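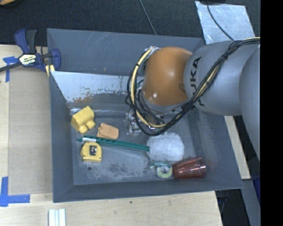 WAVHAM TREE AND SHRUB GROUP
Minutes of the August meeting

The meeting opened at 6:30 p.m. with the chair presiding. Minutes of the previous meeting were approved with one correction: the hedge at the Ollby lot is hornbeam, not beech.

1. Street tree planting, Makokha Road

The planting lead reported on the choice of trees for the east side of Makokha Road. The city has agreed to strips five feet wide between curb and sidewalk. Overhead lines run the whole length, so anything that tops out above 25 feet is ruled out.

Eastern redbud, serviceberry and crape myrtle were discussed. Members living on the road asked for something that does not drop fruit on parked cars, which counts against serviceberry. Crape myrtle has suffered dieback in the colder gardens at the north end. It was agreed to plant redbud along most of the strip, with 2 trial crape myrtles at the south end where the wall gives shelter.

Motion to spend up to $3000 on trees, stakes and mulch. Seconded and carried.

Action: planting lead to order bare-root stock from Plalia Nursery for delivery once dormant. If bare-root redbud is not offered, small container trees are acceptable.

2. Watering of young trees

Last winter's plantings came through July with some leaf scorch, mostly on the red maples beside the parking lot. The soil there is shallow over rubble. Slow-release bags were refilled weekly, but several had slipped down and were emptying onto the sidewalk. Members are asked to check that the bag sits against the trunk and that mulch is pulled back a few inches from the bark.

One member suggested replacing the maples with bur oak. No decision. To be looked at again after leaf drop.

3. Ollby lot

The silver maple near the gate has a split in the lower fork. The arborist's written report advises reducing the longer limb and fitting a cable, with a second inspection in a year. Removal is not advised at this point. The quote is $1457, including chipping. Chips can be left on site for the paths.

Motion to accept the quote. Carried, one abstention.

The path under the tree stays closed until the work is done. Action: secretary to put up a new sign, as the old one has faded.

4. Seed collecting

Pawpaw and witch hazel seed will be collected this fall. Pawpaw seed must be kept moist and go straight into cold storage. Last year's batch dried out in paper envelopes and none of it came up. Witch hazel capsules should be picked before they open.

Shelf space in the refrigerator at the Wavham hall has been confirmed.

5. Other business

The pole pruner is missing its rope. Anyone who has borrowed it recently is asked to look in their shed.

Request from the school for a leaf identification walk. Agreed in principle, date to be set with the teacher.

The meeting closed at 8:10 p.m. Next meeting in September, same room.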